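4.2 Reluctant heartthrobs and the problem of the second week

The literature on celebrity crushes has mostly looked at people who applied for the job. Actors and singers have publicists, good lighting and a contract that rewards being stared at. Our interest is in the other group, the experts and bystanders who wander into a documentary to explain zoning law and come out with a fan account. We call them reluctant heartthrobs, a term our reviewers disliked and could not improve.

We coded 342 posts about the narrator of Stisholm, a six-hour series on a disputed harbor inheritance. He is a retired surveyor. He wears the same cardigan in 5 episodes. Posts were sorted by whether they praised his looks, his competence or the cardigan, and the three categories overlapped so badly that we had to write the coding guide twice.

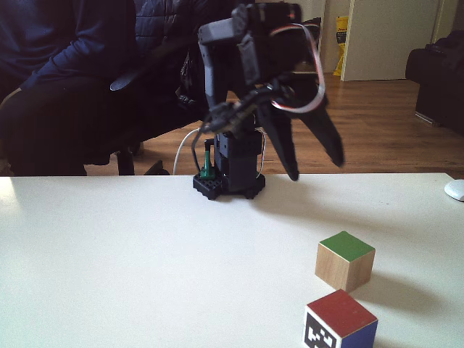
Praise for competence came first in most threads and gave cover for everything that followed. A typical poster would admire the surveyor's grasp of tidal boundaries, then his patience, then, by the third reply, his forearms. Only 37 posts skipped the tidal boundaries altogether. We read this as a kind of manners. Fans of the Mernby cast, who are paid to be handsome, showed no such delay.

Interest also faded on a different schedule. Crushes on Mernby actors came back with each new trailer, while the surveyor had nothing to promote and declined to be interviewed, a choice that kept him popular for 2 extra weeks and then finished him off. The last burst of posts came in July, when a viewer spotted a similar cardigan on sale.
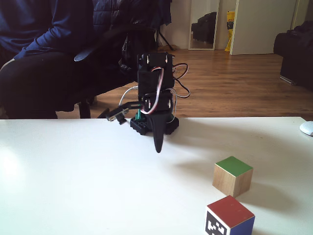
Figure 3. Tabletop with small servo-driven arm on a square black base.

Kalogeropoulos scores (see Section 3) were low for both groups, which suggests that few posters expected their affection to be returned. The comparison series, Flusen, scored lower still, though its breakout star was a judge with a habit of sighing, and we suspect the scale handles sarcasm poorly. Two of the coders also had favorites by this stage. Their agreement figures are reported separately.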